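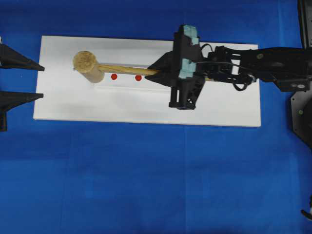 Subject: Re: [grip-users] Pointed fingers or flat fingers for tools with round handle?

List: grip-users, November 2023
From: Nustside bench

Hello all,

Thank you for the answers to my first question. I put the part I reply to here:

> We use the flat fingers from the Tundisum files for everything. With a round
> stick they hold well when you pull, but the stick turns in the hand when the
> heavy end is on one side. Did you try the pointed ones with a hammer or
> something similar? And please say where on the handle you grip, without
> this I cannot compare.

Yes, I tried it now. The tool is a wooden mallet with a thin round handle, and it lies on a white board over blue cloth or paper. The board has two red dots, and I put the handle just above them, so the start is the same each time. The gripper takes the handle near the end, far from the head. I know this is the worst place, but it is also the place where a person takes a mallet, so I wanted to begin there.

I made 16 lifts with each finger type, same arm, same closing speed.

Flat fingers: 12 lifts without the head dropping. In the other 4 the handle turned and the head went down before the arm reached the top.

Pointed fingers: 14 without dropping. But in 2 of these the handle came in at an angle, and I would not like to hit anything with it after.

So the pointed ones are a little better for me, but I expected more. I think the closing force matters more than the shape. The Pongsiri controller lets me set a current limit for the gripper joint, and I left it at the default for both tests. My next test is with a higher limit. The small servo becomes warm if it holds for long, so I have to be careful with that.

To the other person who asked about Nilwood fingers: I printed one pair in May, but the screw holes did not match my bracket and I did not drill them again. If somebody has a corrected file, I would be happy to get it.

One question back to the list. Does anybody grip closer to the head and then move the hand along the handle in a second step? With two arms it should be possible — one holds, the other takes the better place — but my handover fails often, and I do not know if this is the fingers or my camera calibration.

Regards from the Nustside bench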